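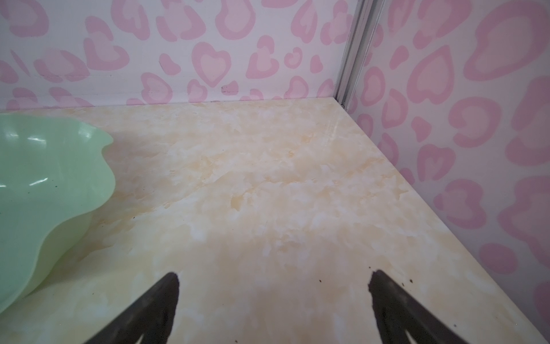 Pink leopard hearts over the new marble counter, August

Home | Forums | Kitchens & Nooks | Small Spaces | Search | Log in

Print this thread | E-mail to a friend

**Leopard hearts and marble: my fruit corner is done!**

plumbucket
I finally did it, everybody! The little corner at the end of my counter has been bugging me ever since we moved in, and now it's covered in pink hearts and leopard spots and I grin every time I walk past it. The walls are a Plirkine peel-and-stick and the surface is the cream marble from Bidolen (it has a bit of butterscotch in it, so pretty in the morning). It took me 5 hours and one broken fingernail. The hearts run up both walls and I did NOT try to match them at the corner, life is short. So what do you think, and what would you keep in there?

gravelroad_14
Love the marble. The hearts I could take or leave. I'd have gone plain white on the walls and let the counter do the talking.

plumbucket
Plain white is what I had before and I was bored to tears! Anyway, the corner is for fruit — that was always the plan. I have my green plate with the wavy rim in there, and grapes and avocados look so good next to all that pink.

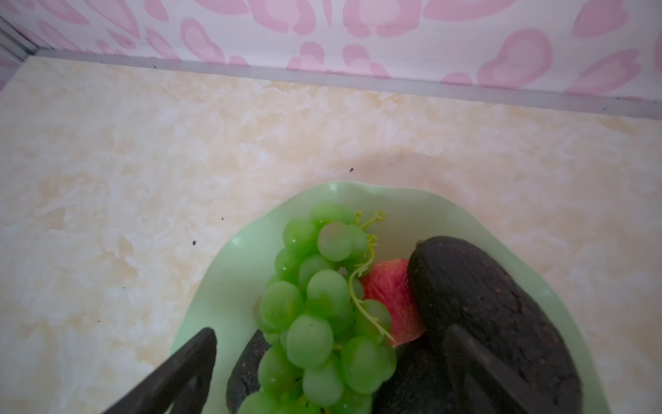 I wash the grapes only when we're going to eat them, and I leave them on the stem because the kids like pulling them off. The avocados get a squeeze every morning. Three is my limit or I end up making guacamole at 10 at night.

teacupmoth
Oh I am so jealous of that plate!! Is it Fairclough? My aunt had one close to it and I've wanted a wavy rim ever since. And I'm on the side of the hearts, for the record.

plumbucket
No idea, it came from a yard sale with nothing written on the bottom!

oldbrine
Nice corner, but grapes go in the fridge. A couple of days out and they get soft. Avocados on the counter, yes.

gravelroad_14
Agree with oldbrine on the grapes. And how does that surface hold up? I put the Derkon stuff in a rental and every crumb showed.

plumbucket
You're right that pale marble shows things. I get little dark specks and the odd gray smudge, and there's a brownish spot low on one of the walls too.

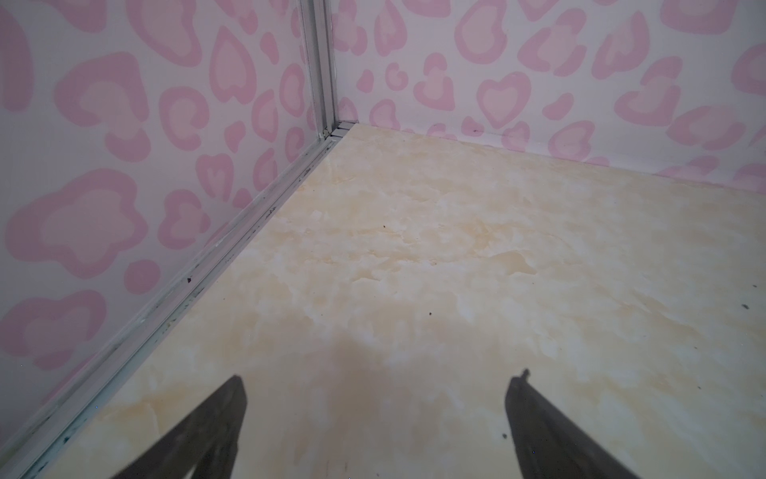
Dish soap and a soft cloth are all I use on it, then a dry towel so it doesn't streak. I go over it after supper and it takes me less time than rinsing the coffee pot. Don't scrub at the seams, go along them.

teacupmoth
Did you use a hair dryer in the corner? Mine always wants to lift there.

plumbucket
Yes! Low heat, then push it in with an old library card. I've got 40 inches left on the roll and I'm eyeing the inside of the pantry door next.

gravelroad_14
Of course you are. Post it when it's up. I'll still vote for white.

14 replies | 3 shares | Print | E-mail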